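Tavcombe support / Kitchen bench / Ticket 400
Subject: Knife put-away skill keeps stalling in sim, blade up every time
Status: Open, waiting on customer
Opened: Mon 27 December

First message

Hi folks! Me again, the one with the galley kitchen project. Short version: I'm trying to get the arm to pick a kitchen knife up off a marble counter and put it in the block, and it will do the first half all day long and then just sit there. I'm on the Lovard planner with the stock Itmont gripper model, all in simulation, because I'm not letting it near a real blade until it behaves (my spouse was very clear on that point).

What I've got so far: the cup skill works. The sponge skill works, mostly. Spoons and spatulas go in the crock fine. The knife is the first thing where it matters which end is which, and that's where everything goes sideways.

I ran the task 30 times last night with the same counter and the same knife, and only moved the start position a little. It got hold of the handle in every run. It finished the job in 9. The rest of the time it closes on the handle, gets to the pose below, and the planner says "goal orientation unreachable" and parks. No crash, no joint limit warning that I can find. I had the log on verbose and it's still only that one line.
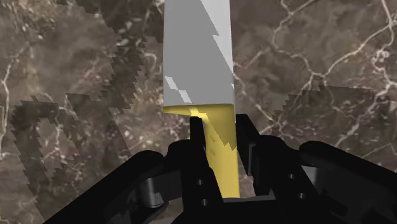

Wrist view at the stall. Fingers on the yellow handle, blade pointing up.

So the grip itself looks good to me! It's on the handle and clear of the blade, and I was pretty happy the first time I saw that, since my earliest tries had it pinching the steel. But the block wants the knife tip down, and it never even starts the turn. Is there a setting for that? I looked in the put-away template and all I see is a "flip allowed" box, which is already checked.

Things I tried before writing in, so you don't have to ask:

Restarted the planner, then the whole machine. No change.
Slowed the wrist down to half speed. Same stall, only later.
Swapped the knife for the wooden spoon from the starter pack and left everything else alone. Works, in the crock and in the block.
Turned shadows off, thinking the jagged dark patches on the counter were messing with the camera. They looked nicer gone but the result was the same, so I put them back.
Moved the block closer to the arm. This one helped a bit, and I think most of my good runs came from there, but I didn't write down which ones. Sorry.

Second message, same evening

OK, more info. I went poking in the object file for the knife and there's a keep-out zone around the blade that the spoon doesn't have. It's called "edge guard" and it's set to 17 cm. That seems huge? If it's measuring from the blade to any part of the arm, then I don't see how the arm could ever get the tip down into the block without its own forearm being inside the zone. I didn't want to change it without asking, in case it's there for a reason you all know about and I don't.

I also found a thread on the Yáñez forum where somebody had the same message with a pair of scissors. They fixed it by setting the knife, er, scissors down on the counter and picking them up again from the other side. I could build that as an extra step, and I probably will if there's no better way, but it feels silly to need two grabs for something I do while talking on the phone.

Which brings me to my non-ticket question, and feel free to skip it. Do you have anybody running the full after-dinner cleanup yet? Dishes in the rack, knives in the block, counter wiped, the lot? I started this thinking the lifting and gripping would be the hard part and the putting away would be a weekend. I'm now several weekends in. I still think it'll get there, and watching it handle cups is a real treat, but right now I'm faster by a mile and I don't need a keep-out zone.

Third message

Tried one thing while waiting. I made a copy of the knife file, cut the edge guard in half, and ran it a few more times. It starts the turn now! Then it stops partway with the same error. So I'm pretty sure that's the right neighborhood, but I'd like to know what number is sane before I go lower, and whether the guard can be told to ignore the gripper and still watch everything else.

Verbose log and both knife files are attached to the ticket. I'm around most evenings and happy to rerun anything you want.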